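Skovwood Toy Library
Minutes of the January staff meeting
Held in the Rustard Room, Tuesday, 2 p.m.

Present: front desk, cleaning and repairs, story time, collections, and our newest part-timer from the Saturday crew (welcome!). Apologies from the parent liaison, who sent notes in by email.

1. Minutes of last meeting

Agreed with one correction. The puzzle with the missing barn piece was the farm tray puzzle, not the floor puzzle. The floor puzzle is complete and has been out on loan ever since. The barn piece is still missing.

2. Matters arising

The squeaky cupboard door has been fixed and it is wonderful. Front desk says people have commented on how quiet the room is at story time now.

The label printer is back, and collections has already redone the train shelf. The old labels left a gummy patch on the front of the bins. Cleaning and repairs will try cooking oil on one bin before we do the rest.

The rain cover for the book drop is still on order. Carried over again.

3. Soft toys: loan period

Long and very cheerful discussion. Soft toys have always been in-library only, partly from habit and partly from worry about washing. Story time has been asking for ages to let them go home with families, and everyone around the table was for it this time.

Agreed: soft toys can go out for up to four weeks, same as the dress-up bags. Each one travels in a drawstring bag with a card showing its name, what it can be washed in, and a line for the child to write or draw what they did together. Story time would love to read the cards out at the Saturday session, with the family's okay. The new part-timer offered to draw the cards and had sketched one on the back of the agenda by the end of the item. It has a border of carrots. Adopted on the spot.

Anything with a music box or battery stays in the library for now. Anything with a long pile gets brushed before it goes back on the shelf, and the soft brush for this now lives on the hook by the sink. Please hang it back up! It was in the block bin again last week.

Parent liaison (by email) asked what happens if a toy is lost. We talked it over and would like to keep it simple: no fine the first time, and a note on the account. Front desk will word this kindly.

4. Washing and drying

Cleaning and repairs brought the trial batch to show us, and it went round the table. The cold wash in a pillowcase has done a lovely job on the shorter fur. The bear with the corduroy paws came out a bit flat in the tummy and will be restuffed.

Points to write up for the sheet above the machine:

Cold, gentle, pillowcase tied at the top.
No fabric softener, for children with sensitive skin.
Air dry on the rack, turned over at lunch.
Check seams and eyes before shelving. Tug gently. If something moves, it goes in the mending basket, even if it moves only a little.
Brush when fully dry.

There was a question about the tumble dryer. Collections has used it on low at home with good results, cleaning and repairs would prefer not to. Left as air dry, to be looked at again if the rack can't keep up.

5. Spending

There is $300 left in the play materials line and it needs to be used before the new budget starts. Lots of ideas, nearly all of them good:

Drawstring bags for item 3 (everyone in favor).
A second drying rack.
More plates and cups for the tea party set.
Felt food. Collections has a quote from Zhong Fabrics for offcuts by the bundle and thinks we could cut a whole picnic out of one.
A replacement for the tunnel.

Agreed: bags and rack first, felt offcuts with what remains. The tunnel goes on the wish list for the new budget. Story time asked for it to be recorded that the felt watermelon slices are going to be spectacular.

6. Tea party table

The big item today, and the one people had come in early to talk about. Story time would like a permanent tea party corner, set up and ready when families walk in, instead of unpacking it from the crate each session.

Which tables: the white ones, pushed together. They wipe down beautifully and the bright toys show up well against them. The low wooden table was the other suggestion and is a better height for toddlers, but the top is scratched and crumbs get into the grain. We will start with the white tables and put the toddler cushions and a smaller set on the wooden one.

The join between the tables bothers some of us more than others. Small beads and puzzle pegs disappear into gaps, so nothing smaller than a teacup should be part of this set. Cleaning and repairs will look at clips underneath to hold the tables tight to each other.

What goes on it: plates, cups, the teapot, and a guest or two from the soft toy shelf. We like the idea of leaving the setting unfinished so that children have something to do when they arrive. One plate down and the rest stacked, and off they go. No tablecloth. It slides, and it takes the plates with it.

Which guests: the lavender bunny was proposed straight away and nobody wanted to argue. Those ears! Fuzzy fur, a little pink nose, a white patch on the chest, and it lies in the photo below for anyone who hasn't had a chance to meet it. The name card still says "Rabbit, purple," so story time will ask the children to choose a proper name by ballot, with a jar at the front desk.
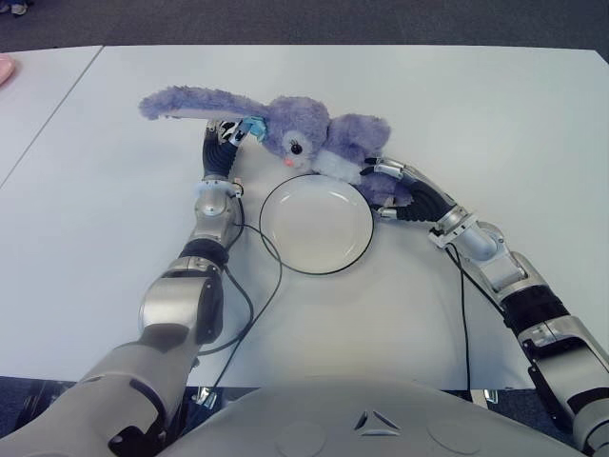 Lavender bunny and plain white plate on the white tables.

Comments on the setting. Collections thinks the plain white plate gets a little lost on a white tabletop and would like to try the colored ones. Story time likes it plain and says felt food will bring all the color we need. We'll try both and see which the children go for. It was also pointed out that the bunny's ears take up a good deal of table, so leave plenty of elbow room on that side when laying places.

Sessions: 90 minutes for the first one, with the table open throughout and a story in the middle. Wipe-down with the mild soap afterward, plates and cups through the dishwasher on the top rack, guests back to the shelf for a check and a brush.

7. Shelf names

Collections proposed naming the shelves after places in a made-up town, so children can find things by picture and by name. Very warmly received. Suggestions so far: Rustard Station for the trains, Button Lane for dress-up, Burrow Hill for soft toys. Please add more to the sheet on the staff room door. Keep them short enough for the label printer!

8. Any other business

The hand pump for the play balls has gone missing. Please check car trunks.

A family has offered a marble run, nearly complete. Accepted with thanks, for the over-fives shelf only.

Front desk asked that the stacking boxes be nested at closing. They take up half the counter otherwise.

Actions

Front desk: wording for lost soft toys, ballot jar.
Cleaning and repairs: washing sheet, table clips, oil test on one bin, restuff the bear.
Collections: order bags, rack and felt; chase the rain cover.
Story time: plan the first tea party session, run the naming ballot.
Saturday part-timer: finished artwork for the loan cards.
Everyone: shelf names, and look for the barn piece.

Meeting closed with tea and the last of the ginger cookies. Next meeting same room, same time, next month. Bring your felt scissors.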